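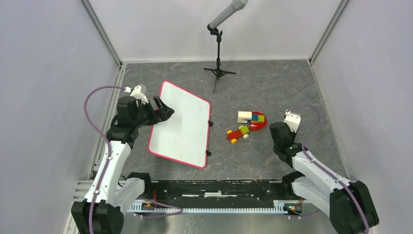 Reference > Education > Classroom Equipment > Whiteboard

A whiteboard, also called a dry-erase board, is a smooth, usually white writing surface on which non-permanent marks are made with felt-tipped pens. Whiteboards range from hand-held panels for individual pupils to fixed boards covering the full width of a classroom wall.

Surfaces

The least costly boards are faced with melamine, a resin-treated paper bonded to a fibreboard core. Melamine is light in weight but becomes porous with use, and older boards often retain a grey residue known as ghosting. Painted steel and aluminium boards occupy the middle of the market. Vitreous enamel on steel, commonly sold as porcelain, is harder and resists scratching, and its steel base allows the use of magnets. Glass boards do not stain readily but require stronger magnets and may produce glare.

Markers

Dry-erase ink contains a pigment, a solvent and a release agent. The release agent prevents the pigment from bonding to the surface, so that the dried mark can be wiped away with felt or cloth. Marks left for long periods are harder to remove and may call for a cleaning fluid. Permanent ink applied in error can often be lifted by writing over it with a dry-erase marker and wiping both away together.

Use in schools

Whiteboards displaced chalkboards in many schools during the late twentieth century, partly over concerns about chalk dust. Small boards remain common in primary mathematics and spelling lessons, where pupils write a response and hold it up for the teacher to read.

See also: Blackboard; Flip chart; Interactive whiteboard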